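Kitchen Bench Tips: Dish-Clearing Software, and What to Check Before You Believe It

Posted 1 March 2018 by Mikkel Briem

Every vendor who writes to this page has a planner that "handles dishes." Fine. I've run a few of them at the Mudbridge bench and I still rinse my own plates at home. If you're going to try one anyway, these are the habits that have saved me some mopping.

Ask what the planner thinks a bowl is. Most of them store it as a solid lump with a grasp point on the rim. What's inside the bowl doesn't exist. The Grustwood planner would happily whip a half-full bowl through a wrist turn because that was the shortest path. Put a tilt limit on anything that might hold liquid, and leave it on until the bowl is over the place where you want the liquid to go.

Don't trust "empty." I logged 253 clearing runs in January and had the software label each dish before it was picked up. It called dishes clean when I could see sauce in them from across the room. Thin tan liquid on white ceramic is the worst, and a shine on the surface fools it too. Until somebody shows me better, treat every dish as dirty.

Pour slow, then wait. The Qiu demo settings tip a bowl and bring it back level in 2 seconds. Gravy does not work on that schedule. I hold the tilt much longer than the default and check the bowl myself before the next step.

Two arms means two plans. Check whether the software really plans them together or just takes turns and calls it coordination. A quick test: put two plates close enough that the forearms have to cross over something, and see if one arm stops dead waiting for the other. Kirnorgate's did, for a full 60 seconds, and then timed out.

Model the cables. If the collision map has clean white links and no loops of wire, it's a map of some other robot.

Watch the wrist view as well as the head view. From up top a rim grasp looks fine. From the wrist you can see how little of the rim the fingers have.

Wipe up drops between runs, or at least write down that you didn't. Beads of water throw glints, and a perception model tuned on a dry surface may decide they're objects. Mine sent me 473 warnings about "small items" one evening. I turned the warnings off, and I don't recommend that.

Textured red plastic under a pale dish is good for finding the edge of the dish. It's also flattering. Try the same software with a white plate on a white counter before you pay for it. 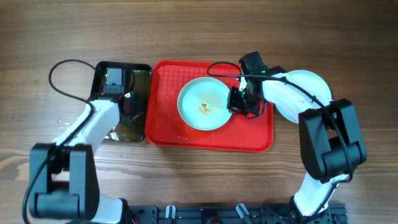
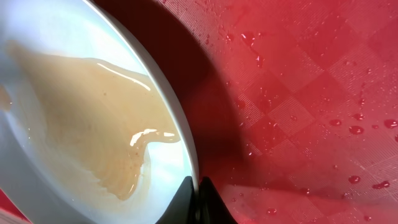 Clearing dishes at the bench: both arms at work, then the wrist view of a tipped bowl with tan liquid still in it.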